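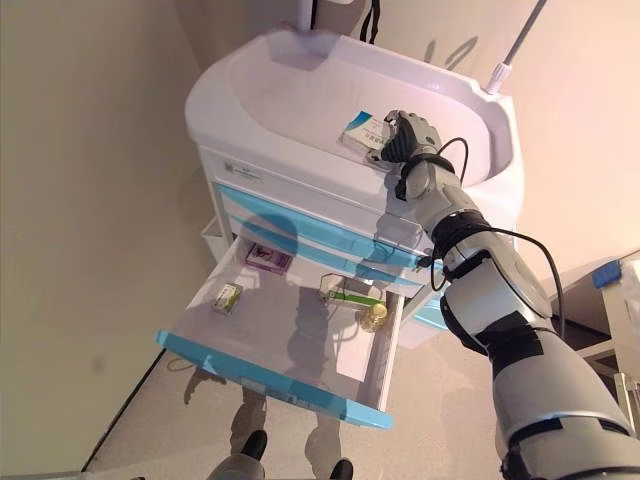 February
By the equipment desk

Yetunde Okonkwo has spent most of her working life deciding where things go. She is responsible for supply carts at the Golusthorpe outpatient clinics, and before that she ran the stockroom at a company called Ratanaporn, which sold shelving. Her present inventory covers 119 carts. When we met at eight in the morning she had already rejected two of them.

"One had a drawer that came out a different distance from the drawer above it," she said. "You notice that with your hip."

The carts are of a familiar type: white body, light blue drawers, a raised rim around the top, casters at the corners. Okonkwo writes the loading plan for each one. The plan is a single sheet giving every drawer a purpose and a limit. I asked her to start with the top surface.

"The top is a work surface. It is the most abused part of any cart, since people set things down on it and walk away. The rim stops a box from sliding off when you turn a corner. It also makes people think the top is a bin. My plan allows one item up there, the item being used. When you finish with it, it goes back in a drawer."

Her view of the bottom drawer is less strict. It is the deepest on most models, and she uses it for boxed stock that is not needed on every visit. The difficulty is that staff look into it from above, standing, and see only the lids.

"Most packaging is designed to be read from the front of a shelf," she said. "In a deep drawer the front of the package faces the front of the drawer, and you are looking at an end flap. So I have them lay boxes flat with the name up. You lose floor area. You gain the time you would have spent crouching."

She tested this two winters ago in a storeroom, using 907 retrievals logged by hand on paper forms. She declined to give me the averages. The forms had been filled in by different people with different ideas of when a retrieval begins, and she does not consider the result good enough to quote. The practice was adopted anyway. 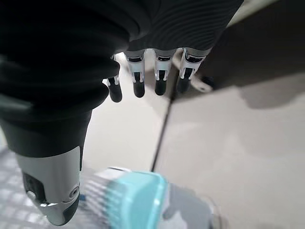 Finger clearance is a subject she returned to several times. Okonkwo allows a gap between boxes wide enough for the thickest finger that has to go in, plus a glove, and she measures at the fingertip and again at the knuckle. A broad, padded fingertip needs more room than people expect, and with four fingers hanging side by side and a thumb opposite, the hand takes up a good deal of drawer before it has closed on anything. "People pack to the size of the box," she said. "Then they can't get the box out, so they tip it up by a corner and it lands on its side. After a week every box in the drawer is on its side."

The cure, in her plan, is to leave part of each drawer bare. She has had arguments over this. A department manager once sent her a cost figure of 2827 for what he called wasted volume, without saying what unit it was in or what period it covered. She kept the message.

"I wrote back and asked how much he spends on expired stock. A full drawer has a back row, and the back row is where things expire."

I asked about drawer fronts. The blue plastic on these carts is translucent, which some buyers take to mean that the contents can be identified without opening the drawer. Okonkwo does not count on it. In her experience a translucent front shows that something is inside and gives a poor idea of what. Every drawer on her plan gets a label, with the drawer's purpose in the first line and the restocking limit in the second.

Handles matter to her more than I expected. She prefers a recess to a projecting bar.

"A bar catches on coat pockets and on tubing. A recess doesn't catch on anything, but you have to get your fingers under the lip, and on the lowest drawer you are doing that near the floor. So the lowest drawer should be the one you open least." 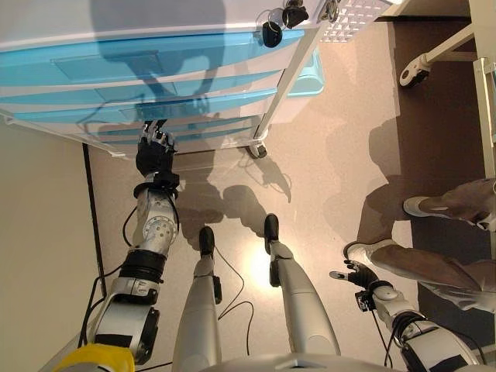 Stacked drawers in light blue, with a recessed handle on the top one and a dark caster at the corner.

Casters are inspected every month. The inspector rolls the cart along a straight line on the floor, lets go, and records which way it turns. Thread and hair wound around the axle account for most of the faults. Okonkwo removes them with a seam ripper. The floor is also checked, and cables are supposed to be lifted out of the path before a cart is moved. She described this rule as widely known and seldom followed.

Her own additions to the standard cart are few. She tried a clip-on divider from Vilus for a season and withdrew it when the clips cracked. The Unano loading sheet, named for the pilot ward where it was first used, is the only one of her projects to have spread to other sites. 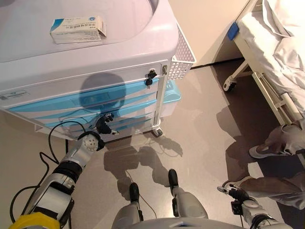
Side attachments come next on the sheet. A basket on the side of a cart makes it wider, and the person pushing generally judges a doorway by the width of the body. Okonkwo asks for the basket to go on the side away from the wall where the cart is parked. She prefers perforated baskets because dust drops through the holes and the contents can be checked from the side. Nothing with a patient's name on it may be left in one.

Locks are handled separately. Each cart has a key kept at the desk and a spare kept in a cabinet, and both are signed for. She would like a lock that shows its state from across the room. On the model she uses most, you have to pull the drawer to find out.

"Which is fine if you remember to push it back," she said.

She had another delivery to inspect at ten. The two rejected carts were waiting by the door with tape across their drawers, and she stopped to pull the tape tighter on one of them before she went down.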